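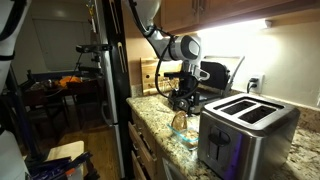 Dreseo releases planner update aimed at household kitchens

Tuesday, October 16, 2018

Dreseo has released a new version of Raklow, its motion planning software for robot arms, with changes meant for small jobs on crowded kitchen counters. The update is free to labs and companies that already hold a licence.

The main change is in how the planner treats the last part of a move. Earlier versions worked out one path from start to finish and then followed it. The new version splits the path in two. The long reach across the counter is planned once. The short approach to the object is planned again every 200 milliseconds, using fresh readings from the depth sensors.

Dreseo's kitchen tests use bread and a two-slot toaster. A slice is thin, it bends, and the slot it has to go into is not much wider than the bread. An error that would not matter when picking up a mug is enough to catch the edge of the slice on the metal. The work also calls for the arm to move between other appliances on the same stretch of counter without touching them. 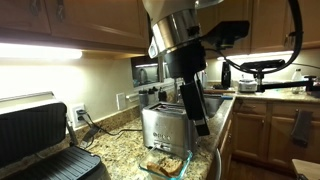
Does the update need new sensors?

Any depth camera that worked with the July release will work with this one. Users will have to run the calibration tool again after installing, as the old calibration files can't be read by the new version.

Shiny surfaces have been a steady source of trouble for the perception side. Brushed steel and clear glass both return patchy depth readings, and the old software often filled the gaps with obstacles that were not there. The arm would then stop short or take a long way around. Raklow now keeps a separate map of areas where the readings are poor and checks them against a second view before it marks them as blocked.

The company said it ran 900 planned moves on the new version before release. Planning time for a full reach is now capped at 30 seconds. If no safe path is found in that time, the arm holds its position and the operator gets a message on the screen. The old limit was 60 seconds, and users had complained that it was hard to tell a slow plan from a crash.
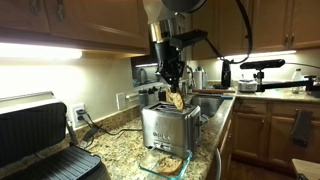 Grip force has also been moved into the same settings file as speed and clearance. Until now it was set in a different program, and a change made in one place did not always carry over to the other. Bread needs a light grip at low speed, and both values can now be saved together under one object name.

Bramwell, which supplies the simulation package used by many Raklow customers, has put out a matching plug-in. It lets users replay a logged move and see which sensor reading led to each change in the path. Logs from older versions can be opened but will not show the new approach stage.

Support for two arms sharing one counter is not part of this release. Dreseo said that work is being done under the project name Brumedance and gave no date for it.

The update can be downloaded from the customer page. Release notes list four known faults, including one where the cable clearance setting goes back to its default value after a restart.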